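How to Descale an Under-Sink Water Heater

Limescale is the most common cause of slow heating in small under-sink units. The following procedure applies to vented and unvented models of up to 6 litres, including the Clatau and Marov ranges. Households in hard water areas should carry it out every 3 months.

Before you begin

Switch the unit off at the fused spur and close the isolating valve on the cold supply. Run the hot tap until the water is cool. A full tank may be as hot as 80 degrees, and it should never be drained in that state. Gather a screwdriver, a pair of pliers, a bucket and a sachet of citric acid descaler.

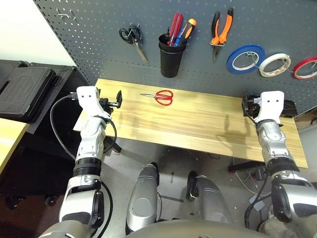
Screwdrivers and pliers, hung within easy reach.

Draining the tank

Place the bucket beneath the drain point and loosen the outlet connection by hand where possible. If the nut is tight, grip it gently with the pliers and turn it anticlockwise. Allow the tank to empty fully - this can take several minutes on older units. Any flakes in the bucket are scale and may be thrown away with household waste.

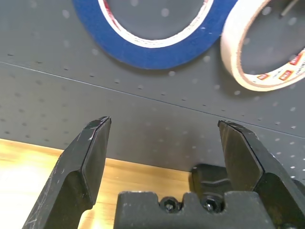 Scale on the heating element should be softened before it is removed. Mix the descaler as directed on the sachet, fill the tank through the outlet and leave the solution to stand. Stubborn deposits around the flange may then be eased away with a plastic scraper. A flat, chisel-like tip such as the one shown is a suitable shape, but do not use a metal blade, as scratches in the lining encourage rust. Marks and scuffs on the scraper itself are of no concern.

Rinsing and refilling

Drain the solution and rinse the tank with clean water until it runs clear. Reconnect the outlet, open the isolating valve slowly and leave the hot tap open until the flow is steady and free of air. Check each joint with a dry paper towel. Only then should the power be restored.
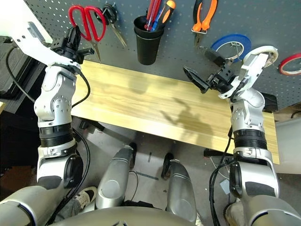 Philomena Duggan writes that on her Esquivel unit the thermal cut-out tripped after refilling, and asks whether the element has failed. In most cases it has not. Switch off at the spur, let the unit cool and press the reset button once. If it trips again, contact a qualified electrician.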